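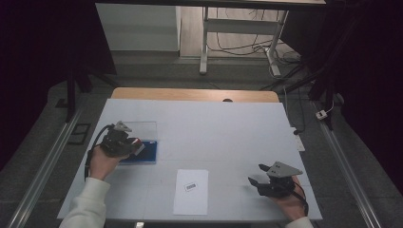
Words: Girish Rastogi, Lutport
Page updated November 2023

Hunell lidded trays

Sizes, colours, lids, dividers, care and spares

The Hunell is a shallow storage tray with a separate clear lid. We sell it for sorting and keeping small things: screws and washers, beads, buttons, sewing machine feet, model parts, fishing tackle, seed packets, stamps waiting to be mounted. It is the tray we sell most of, and it gets the most questions, so this page is longer than the ones for our other storage.

If you already know what you want, the sizes and order codes are in the next two sections. Spares are near the bottom.

Sizes

There are three sizes. All of them share the same depth and the same rim, so trays of one size stack on each other with or without lids fitted.

Small (code HU-S). Fits a desk drawer. Takes up to two dividers.

Medium (code HU-M). The usual choice for a workbench or kitchen table. Takes up to four dividers.

Long (code HU-L). The same width as the medium but half as long again. Takes up to six dividers. It will not go crossways in most drawers, so measure first.

The inside depth is 25 mm on every size. We are asked for a deeper one quite often. There is no deeper Hunell, and if you need to store cotton reels standing up or jars of any kind you should look at the Plonda box instead, covered further down.

The walls lean outwards slightly from base to rim. A row of square items packed tightly at the bottom will have a small gap at the top, and the reverse is not true: something cut to fit exactly at the rim will not go down to the base. If you are making your own card inserts, cut them to the base size.

Colours

Navy, grey and white. Navy is always in stock. Grey and white come in with the larger deliveries and may be on back order for a few weeks.

The finish is glossy inside and out. Some customers have asked for matt, mostly people who photograph what they sell and get reflections off the tray. A sheet of plain paper cut to the base size deals with this and also makes dark parts easier to see against the navy. We sell felt liners in oatmeal and in pale green. The felt stops beads rolling. It also holds on to sawdust and thread ends, so we would not put it in a tray used for workshop bits.

The green and yellow trays sold before June have been dropped. We have no more of either.

Lids

Lids are clear plastic and come in the same three sizes. A tray is supplied with one lid. Spare lids are sold separately.

The lid sits on the rim and does not lock. It has a shallow lip all the way round that keeps it in place when the tray is picked up level. It will not hold if the tray is tipped or carried on its side, and it is not a seal. Do not use a Hunell for liquids, powders, or food that needs to be kept airtight.

To open, lift from one of the short ends. Lifting from the middle of a long side bends the lid, and on the long tray it can spring up and scatter what is inside. The lid can be turned over and stood on the bench as a second tray while you sort. The lip is just high enough to stop washers sliding off.

Labels stick well to the lid and come off cleanly if removed within a few months. Older labels leave some glue behind, and warm water with washing-up liquid will usually shift it. Please do not use white spirit, acetone or nail varnish remover on the lid. All three will cloud it, and a clouded lid cannot be polished clear again.

Dividers

Dividers are sold in packs of 10. They push down into slots moulded on the inside of the long walls. The slots are evenly spaced, and you can leave any of them empty.

The fit is tight when new. Press down on both ends at once. If a divider stands proud of the rim it has not gone fully home, and the lid will rock. Very small items such as seed beads or watch screws can creep under a divider when the tray is shaken, and for those we suggest using the small tray without dividers and keeping one type per tray.

There are no lengthways dividers. The old catalogue showed a drawing of one, but it was never made.

Stacking

We recommend stacking no more than 20 small trays, and fewer of the larger ones if they are full of metal. The limit has more to do with the stack leaning than with the strength of the plastic. Put the heaviest at the bottom. If the stack is going on a shelf that gets knocked, use the steel rack (code HU-R), which has runners for each tray so that you can pull one out without moving the rest.

The rack takes small and medium trays. It does not take the long tray. The runners are set with enough room for the lid to stay on, though you do have to put the lid on squarely, or it will catch the runner above.

Maximum load per tray in the rack is 2 kg. A medium tray filled to the rim with steel screws will be over that. Half full is fine.

Hunell or Plonda?

The Plonda is our deep box with a hinged lid. It costs more, it is heavier, and the lid has a catch. Choose it if you carry things between places, if you keep tall items, or if you have small children about the house and want something they cannot simply lift open. It has no dividers, but there is a lift-out inner shelf.

Choose the Hunell if the things are flat or small, if they mostly stay in one room, and if you like to see them without opening anything. Many customers have both. The Plonda will hold a stack of small Hunell trays inside it, lids on, and this is a good way of moving a collection without buying a case for it.

Using them for sorting

A few notes from customers and from our own packing room.

Keep one tray empty. When you are halfway through sorting a jar of mixed fixings you will find things that belong nowhere, and it is easier to have a place for them than to make up a new category each time.

Work on a pale, plain surface if you have one. Small black parts dropped on a dark bench take a long time to find.

Do not fill to the rim. Leave enough space to get a finger and thumb in at the end. If you use tweezers or a magnetic pick-up you can fill it further, although the magnet will of course take more than one thing at a time.

Label the end of the tray as well as the lid. Lids get swapped. This happens to everyone who owns more than a few of them, and a lid marked M4 on a tray of M5 is worse than no label.

Care and cleaning

Wash by hand in warm water and dry with a soft cloth. The trays themselves will survive a dishwasher on a cool programme, but the lids may warp, and we do not replace lids that have been through one.

Static can be a nuisance with new lids, especially if you keep paper, feathers or fine thread. Wipe the inside with a slightly damp cloth and let it dry in the air. Rubbing it dry brings the static back.

Keep out of strong sun. Navy trays left on a south-facing windowsill will fade on one side. The plastic can become brittle after a hard frost, so bring them in from an unheated shed over winter or at least avoid dropping them.

Spares and returns

Lids, dividers, felt liners and rack runners are all available as spares. Please quote the size code moulded into the base. If the code starts with NG, the tray is one of the earlier ones made for Nic Giolla, and current lids will not fit. We hold a small number of NG lids in the medium size only. Ask before ordering.

Unused trays can be returned in their packaging for a refund. Divider packs can be returned if the pack has not been opened. A tray that arrives cracked will be replaced, and we may ask you to send a picture of the box it came in.

Trade and school orders are handled by the same office. Put the quantity of each size in the message and say whether you need lids fitted or packed flat. Packed flat is quicker and takes up less room in delivery.

Order codes: HU-S, HU-M, HU-L (tray with lid). HU-SL, HU-ML, HU-LL (lid only). HU-D (dividers). HU-F (felt liner, state size and colour). HU-R (rack).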